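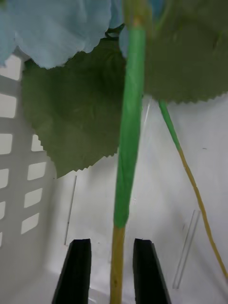

FOR IMMEDIATE RELEASE
2021-03-31

Herilport students take flower-sorting robot to Bivent Challenge

HERILPORT - The robotics club at Herilport Technical School is going to the Bivent Student Automation Challenge this November with a robot arm that handles artificial flowers. First time the club has entered. Also the first time it has built anything with a gripper on it.

The task, as set by the organizers: take mixed artificial stems out of a basket, one at a time, and stand them upright in a holder. No human hands once the clock starts. Each team gets 20 minutes and 2 attempts, and the better one counts.

Sounds easy. Isn't. A fabric flower is mostly petals and leaves, and those fold, flop and hide the part you want to grab. The Herilport team decided early on to go for the stem every time and leave the bloom alone. Two flat fingers, one each side of the stem, then close. Getting the fingers to that spot is most of the work.

"We spent weeks on the wrong thing," said Kazimír Charvát, who teaches electronics at the school and runs the club. "The kids had a beautiful program for finding the flower head. Big, bright, easy to find. Then the arm would go for it and squash it. So they started over and taught it to look for the stem, and thats when it got interesting."

The arm carries a small camera near the gripper so the software gets a close look at the stem before the fingers shut. Students drive the arm by hand through each pickup, record the whole run, then use the recordings to train the controller. The club has 2,000 recorded runs so far, good and bad. Bad ones are kept. Each is labeled with what went wrong, most often "leaf in the way" or "two stems".

Side stems are the current headache. Many of the flowers branch, with a thinner stem going off at an angle, and the controller sometimes can't decide between the two. The rule for now is take the thick one. A student group is testing whether a slower approach helps. Results after the spring break.

The club meets after classes in the electronics lab, ground floor. There are 5 students on the competition team, with others helping on recording, wiring and the log book. New members are welcome at any point in the year. No programming experience needed, the first sessions are mostly driving the arm and learning to label runs.

"Somebody who has never written a line of code can sit down and record good pickups the same afternoon," Charvát said. "Some of our best drivers are the ones who play no video games at all. I have no explanation for that."

Support for the project comes from Ševčík, a Herilport machine shop, which cut the base plate and the mounting brackets and let the students watch it being done. Nunach, the school's parts supplier, provided replacement finger pads and cables at cost. The club would like to thank both, and also the art department for the flowers, which it does intend to give back.

Work between now and the contest:
- new lighting over the work table, the afternoon sun is a problem
- more recordings with leaves covering the stem
- a holder that matches the Bivent rules (the present one is too tall)
- full timed practice runs, with the laptop and arm set up from scratch each time
- a short written report, required of all teams

An open practice session is planned before the summer, time to be confirmed. Parents, other schools and local press may attend and can try driving the arm themselves. Please let the school office know ahead of time as the lab is small.

The Bivent Challenge is open to secondary school teams. Entries are judged on number of stems placed, condition of the flowers afterward, and the written report. A torn petal or a leaf pulled off costs points.

Media contact: Kazimír Charvát, Robotics Club, Herilport Technical School. Interviews with students can be arranged thru the school office, with parent permission. Please allow a couple of days for a reply.

###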